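Hooded sweatshirt

The hooded sweatshirt, or hoodie if you're talking to anyone under seventy, is a heavy cotton top with a hood sewn to the neckline. I own far too many of them, so I'll try to be fair. This entry covers where they came from, how they're put together, the prints people put on them and how to wash the things. 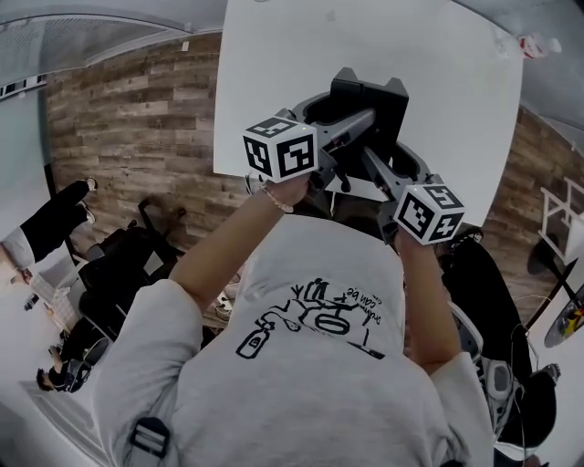
Name and meaning

"Sweatshirt" is an American word from the days when athletes wore a thick jersey to get warm before a race or a game. In Britain we said "sweat top" for a while (my school did, anyway), and then "hoodie" came along and swept everything else away. Annoyingly, the same word was also used for the person inside one, mostly by newspapers in a grumpy mood. In parts of Canada it's a "bunny hug", and I'm still jealous.

History

Hoods are ancient. Monks had them, and so did medieval farm workers, who wore short capes with a hood attached against the rain. The sweatshirt version is usually dated to the 1930s in the United States, when makers of sportswear added hoods for people working outdoors or in cold stores. Athletes took to it, then students, then in the 1970s it turned up in hip-hop and skateboarding, and by the time I was buying my own clothes it was simply what you put on.

Construction

Most hoodies are cut from one of two cloths. Loopback has little loops on the inside and is the better one for spring. Brushed-back fleece has had those loops scratched up into a fluff, so it's warmer, but it does shed all over your T-shirt for the first few washes! The weight is given in grams per square metre. My thickest is a Lorex pullover at 449, and wearing it is like being hugged by a mattress. The thinnest is a Civis zip-up at 253, handy under a coat and not much use on its own after June.

The hood itself is made from two or three panels. Two panels give you a seam down the middle and a slightly pointed top, while three give a rounder shape that sits nicely on the head. A lined hood has a second layer inside, so it stands up at the neck instead of flopping about. I like a lined one, though it takes an age to dry. The cuffs and hem are ribbed, and the big front pocket is called a kangaroo pocket. Zip-ups have to split it in two, so your hands can't meet in the middle. I count this as a serious fault.

Prints and decoration

The chest is the usual place for a print, with the back a close second. Hoods get printed as well, and plain line drawings in one dark colour do well on pale grey cloth. Screen printing pushes ink through a mesh and lasts for years if it's been cured properly. Transfers are cheaper for a single garment, but they can crack when the cloth stretches. Embroidery outlives the lot, though a big patch of it goes stiff as a board. My Tjoa hoodie has a stitched badge that still looks new, on a body that has gone bald at both elbows.

Bags are hard on hoodies, by the way. A rucksack strap rubs the shoulders until they bobble, and it drags the neckline over to one side if you carry it on one shoulder, as I did for years.

Care

Wash it inside out at 30 degrees and do up the zip first. Skip the fabric softener, which leaves the fleece feeling greasy. Tie the ends of the drawstring together before it goes in the machine, or you'll spend your evening poking a safety pin through the channel. Dry it flat or over two rails of the airer, with the hood hanging free. A Trisametti fabric comb takes off most of the bobbles, but go gently near a print.

See also: Anorak; Drawstring; Fleece; Jersey (clothing); Tracksuit

Page last changed 26/08/2022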